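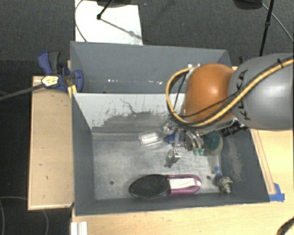

The noodle shop near Chiba station closed in October, and I am still a little sad when I walk past the door.

I moved to this city with one suitcase and very few words of the language. The shop was called Ilel. It had a counter with 5 seats, and the owner cooked alone. On my first evening I pointed at the plate of the man next to me, and I received the same thing, a clear soup with leeks and a soft egg. After this I went there almost every week.

The owner told me once that the recipe came from her mother, who sold soup from a cart for two years before she could rent a room. She opened Ilel when she was already 60. She never wrote the recipe down. I asked, of course, and she laughed and gave me more leeks.

Now there is a shop for phone covers in the same place. They kept the old sliding door, which still makes the same noise. I try to cook the soup at home, but mine becomes cloudy each time. Maybe I boil it too strongly. If somebody reads this and knows how to keep it clear, please write me a comment.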